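Prernside Guest House Owners' Group
Minutes of the November meeting
Held in the back dining room, 7 p.m.

Present: eight member houses. Apologies from two.

1. Minutes of the last meeting

Agreed, after one correction. The minutes said members "welcomed" the new laundry contract. Several members did not remember welcoming it. Changed to "noted."

2. Laundry contract with Okalport

The chair reported that Okalport wants to move all houses to its full linen plan from the spring. The plan covers sheets, pillowcases and mattress pads. The brochure promises that 95 percent of loads will come back the next day. Members asked what the figure was based on. The chair had asked the same thing and got a second copy of the brochure.

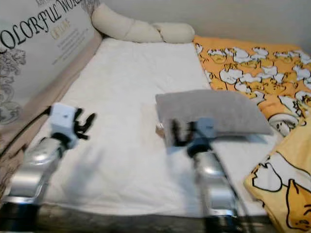 It was pointed out that next day in the brochure means next working day, which is no help to anyone with a weekend changeover. One house kept a log through the summer and had late loads in most weeks. Okalport's reply was that the log did not match its own records. It has not sent its own records.

There was a long discussion about lost pillowcases. The contract treats anything missing after a delivery is signed for as lost by the house. Members felt that a driver who leaves bags in a porch at 6 a.m. is not getting a signature from anyone.

Action: secretary to ask for the late delivery figures in writing. No house to sign before then.
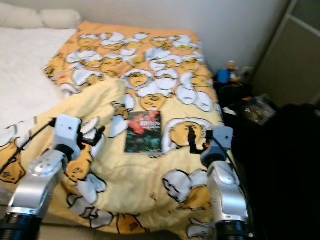 Page last changed: November, item 3 amended at the request of a member

3. Joining fee for the Visau booking site

Visau has offered the group a shared listing for a fee of $4,000. The offer says members can expect "stronger visibility." Asked what this meant in bookings, the person who took the call said Visau would not give a number. One member was in favor and thought the group was being left behind. Others said they had heard this about the last two sites, and neither is still running.

The member in favor asked for it to be recorded that doing nothing also costs money. Recorded.

Vote: 2 for, 6 against. Not taken up.

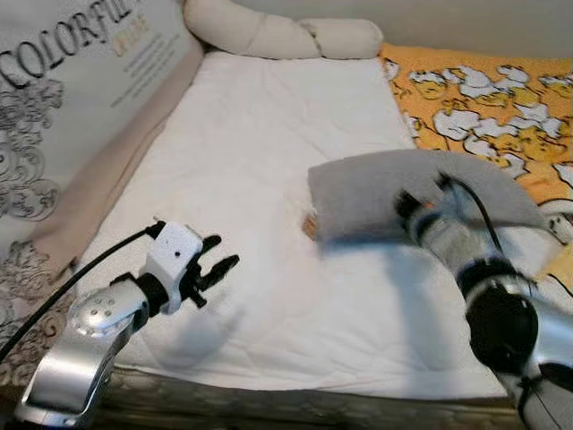
4. Room standards checklist

The draft from Dhillon, the consultants, was gone through page by page. Most of it is common sense at a consultant's price. The page on beds asks for "a layered look" with a throw and scatter cushions, all of which would have to be washed by somebody. Members preferred a flat white quilted pad and a plain cream bolster against the wall, and could not see a guest leaving over it. The page on wall signs was dropped.

Action: secretary to cut the draft down to one side of paper and send it round.
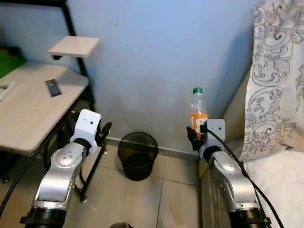

5. Any other business

Parking permits: no answer from the town. The same letter to be sent again.

Shared winter advertising: put off once more, as no costs had been brought.

The meeting closed at 8:50 p.m. Next meeting in the same room, provided the heating has been looked at.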